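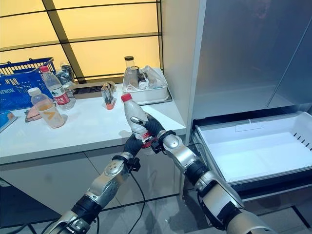 Page 2 of 3

Category: Mobile Manipulation > Site Rules and Good Practice
Topic: Damwood handling sheet, section 4 (retail packs) – comments on the draft
Last updated: January, 4:20 pm
17 replies | 3 shares

tipoki_t
Picking up from the previous page. The section 4 text as it stands:

4.1 Packs over 800 g are handled with two hands.
4.2 One hand supports the lower part of the pack. The second hand steadies it and does not carry.
4.3 Closures are not used as grip points.
4.4 No pack is moved across an open drawer.
4.5 Cables at the wrist are secured along the forearm before any bimanual task.

I am fine with 4.1 to 4.3. The bottle pose at the top of this page is what I had in mind for 4.2: left hand low, right hand around the middle, cap clear. 4.4 and 4.5 need work, and the same picture shows why. The white drawer on the right is out, and a cable loops down from the left wrist area.

h_arai
4.4 is too strict. The drawer there is well to the side of the bottle. If the rule is read literally, every open drawer in the cell becomes a stop condition, even when no path goes near it. We ran with a rule like that on the Hustwood line and the operators closed and reopened drawers all shift to satisfy the checklist. Cycle time went up and the collision log did not change.

Proposed wording: "No planned path crosses an open drawer. Open drawers are entered in the collision model."

Steinbach_G
Disagree with Haruto. "Entered in the collision model" is a thing people tick without doing. A drawer that is half out is modeled as closed or as fully open, and it is neither. A closed drawer needs no model. I would keep the strict version and allow an exception for the drawer being loaded.

h_arai
That exception covers most of the working day.

Steinbach_G
Then it costs you nothing.

tipoki_t
I can take both. "Drawers not in use for the current task are closed. A drawer in use is entered in the collision model at its measured extension." Objections?

y.maruyama
None to that. My concern is 4.5. "Secured along the forearm" is wrong for our arms. If you tie the cable down across the wrist joint it takes the full bend on every rotation. We had a harness rated for the job fail early, and the break was directly under the tie. A service loop at the wrist is correct practice. What should be limited is how far it hangs.

Suggest: "Service loops at the wrist are permitted. No loop hangs lower than 100 mm below the forearm in any pose used by the task."

m_hosoda
Measured how? The loop changes with wrist angle. With the arm extended it can look short and then drop when the elbow folds.

y.maruyama
Measured at the worst pose. Run the task once without a pack, pause at each waypoint, record the largest value. It takes 20 minutes with the Kashyap pendant, longer if you insist on doing it with a ruler.

m_hosoda
Accepted, but then the sheet must say "worst pose." As written, someone will measure at home position and sign.

Related point, on 4.3. It covers bottles and says nothing useful for short cylinders, where the hand spans most of the pack whatever you do.

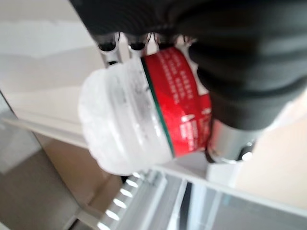
Fig. 2. Wrist camera, cylindrical container with red band.

Two comments on that grasp. First, I can't tell from this view whether the red section is a lid or a label. If it is a lid, the grasp breaks 4.3. If it is a label, it complies. The rule can't be audited from the wrist view alone. Second, part of the red band is under the gripper, and the print that remains visible is not readable at this angle. Any identity check has to be done before the grasp.

h_arai
The second point belongs in section 3 (identification), not here. We already require a read before pick.

m_hosoda
Section 3 requires a read "before placement." Check the text.

h_arai
Checked. You are right. It should be "before pick."

Steinbach_G
On lids: distinguish by closure type. A screw lid gripped around its side with no torque about the pack axis is a low risk. A snap lid is not. On the Akton trial we logged 176 picks of snap-lid tubs by the lid and stopped there, the failures were not acceptable. I would write:

4.3 Snap closures are never grip points. Screw closures may be gripped only where the pack geometry leaves no alternative, and the wrist does not rotate about the pack axis while gripping.

tipoki_t
Good. That also needs a line for tilt. The container in Fig. 2 is tilted, and the draft says nothing on orientation in transfer.

y.maruyama
Leave tilt to the product table – a dry tub and an open-top tray can't share one limit.

tipoki_t
Agreed, tilt goes in the product table, with a pointer from 4.2. Changes for revision C:

– 3.2: "before placement" becomes "before pick"
– 4.2: pointer to product table for tilt
– 4.3: Gisela's text
– 4.4: merged wording from this page
– 4.5: Yuto's text plus "worst pose"

h_arai
I still want it recorded that I consider 4.4 too broad.

tipoki_t
Recorded. Mitsuko, can you send the audit note for 4.3? It needs a second camera view named in the method column.

m_hosoda
The counter view would do for tall bottles. For tubs I will have to try a few positions first. Leave the column open for now.

1 2 3 Next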